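3.2 Materials and sorting surfaces

The second task set concerned the sorting of soft household goods: plush toys, folded and unfolded cloth, and small striped or patterned textile pieces. Goods of this type are common in family homes and are poorly covered in earlier work on domestic tidying, which has dealt mainly with crockery and packaged food. Kramer and Petchrat noted the same gap in their survey of storage habits in the Talldale housing estate.

Items were drawn from the Khamphan collection, a pool of 693 second-hand textile and toy items catalogued by dominant colour, surface texture and stiffness. Colour was recorded under daylight lamps. Texture was assigned to one of 3 classes (smooth, ribbed, pile) by two raters working separately, and disagreements were settled by discussion. Stiffness was measured with the Randmont drape test and is reported in the supplementary tables.

Plain white cloth was kept in the pool despite its low contrast. In pilot sorting, white pieces were often left until last or treated as a background on which other goods were placed. Patterned pieces raised a different problem, as a curled edge can hide most of the pattern and change the apparent size of the item.

Figure 4 shows a close view of soft goods beside a slatted crate. The green plush item lies near white fabric, and the patterned green-and-white piece is curled next to an orange item with white stripes.
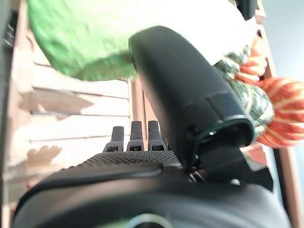 Figure 4. Soft goods of mixed colour and texture, with a wooden crate with white-painted slats behind.

3.3 Coding of placements

Each placement was coded for destination, orientation and contact with neighbouring goods. An item resting partly on another was coded as overlapping, whatever the extent of the overlap. Curled or bunched cloth was coded separately from folded cloth. Items of uncertain type, such as ribbed pieces that could be read as either a toy or a knitted ornament, kept their catalogue label from the Khamphan collection throughout.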